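Filed under: Workbench notes, Robots, Learning from examples

How many examples is enough?

I keep being asked how many demonstrations you need before an arm will pick up a cup by itself. I don't have a good answer. I can say what we have at Dorach so far, which is 573 recordings, of which 469 are good enough to train on. The rest went in the bin for dull reasons. The arm stopped halfway, or the person driving it changed their mind, or two things were done in one recording when the label said one.
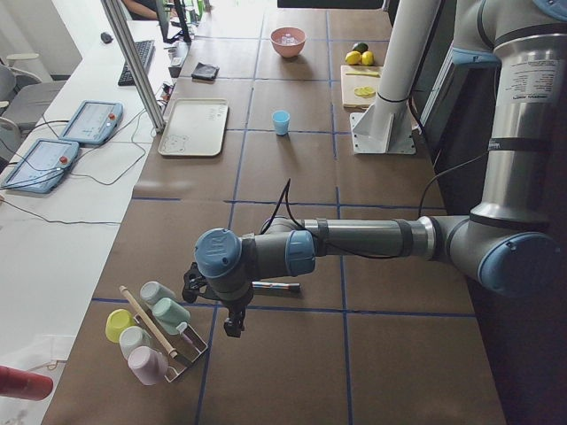

Posted by the author of Binar | 4/6/19 | 3 comments

The blue tape is the most useful thing on the table and the cheapest. When we started in November we put objects down wherever our hands happened to put them, and our hands liked the middle. The arm learned to reach for the middle. With a grid you can write down a cell for every object before you begin, and then you can't cheat.

I make up the layouts the night before from a list. Cups go in different cells and at different angles, some upright and some on their sides. A cup on its side is a separate problem from a cup standing up, and the arm needs plenty of both. The bowl, the lemons and the chopping board are there so that it gets used to a table with other things on it. Our first set had one cup on a bare table and it was no use at all once we added a second object.

A session is 16 recordings and then a break. I tried longer ones and the driving got sloppy. You start taking the short way round, and the system copies your short cuts faithfully, including the ones that clip the rack.

We store the recordings in Inora, a small program written here for the purpose. It keeps the joint positions and the video together, and lets you mark a recording as good, bad or unsure. I would drop "unsure" if I were doing it again. Everything I was unsure of turned out to be bad.

The close view matters more than I expected. From across the table you can see which cup the arm is going for, but you can't judge the last bit of the approach. The wrist view sees very little of the table and is far better for that last bit. We train on both. I did try the wrist view alone for a while and the arm got lost whenever it started with nothing but brown table and tape below it. 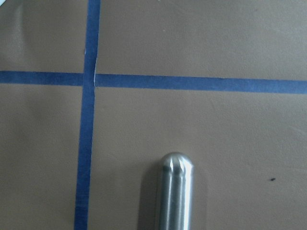 Wrist view, with the tape crossing ahead of the rounded metal tip.

A word on labels, as I was asked about those too. We write one plain sentence per recording, such as "put the yellow cup in the next cell". The Ertürk method has you describe every stage separately. I did that for one session and found I was spending more time typing than driving, so I went back to the single sentence.

Next on my list is more recordings that start from an awkward place, with the arm already low or off to one side. We have very few of those and the arm is poor at them. I'll post the results when there are some, good or bad.

Recent posts
Keeping cables out of the way of a moving arm
What I changed in Inora over the winter
Grid or no grid?
Bad recordings and when to delete them

Contact | © Binar | Back to top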